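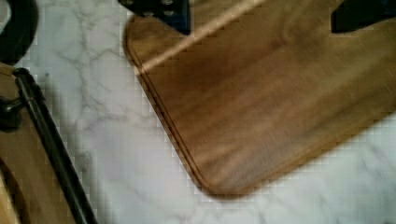 Grooved wooden cutting board on a marble countertop.

Kitchenware finisher, wooden boards – Troston workshop

Jasier makes and reconditions wooden cutting boards for home and restaurant kitchens. We are looking for one finisher to join the bench team at Troston. The post is full time and permanent after a trial period of 3 months. Posted 30 July 2020.

The work

You will take boards from rough sanding through to packing. A typical batch is 45 boards. Tasks include:

Sanding faces, edges and rounded corners by hand and with an orbital sander, finishing at 200 grit.
Cleaning out juice grooves after routing. The groove has to run parallel to the rim with no chatter marks in the curve of the corner.
Checking flatness on the stone reference slab. A board that rocks goes back to the planer.
Applying oil in thin coats, wiping off the excess and racking the boards to dry.
Sorting returned boards into those that can be resurfaced and those that cannot.
Recording rejects on the batch sheet, with the cause.

What we need

Experience in hand sanding hardwood, from furniture, flooring or similar work. You should be able to read grain direction and see scratches under a side light. You will stand for most of the shift and lift cartons from floor to bench height. Routing experience is useful – training is given on our own jigs.

Wood dust and nut-based oils are present in the shop. Please tell us about any allergy before the bench test.

Terms

Day shift only. Masks, gloves and ear protection are supplied. The Lowther store takes deliveries from this bench, and you may be asked to cover packing there during the March stock count.

How to apply

Send a one-page work history and the names of two references to Helmut Ostermann, Finishing Department, Jasier, Troston. No cover letter is required. Selected applicants will be asked to sand and oil a sample board, which takes half a day and is paid.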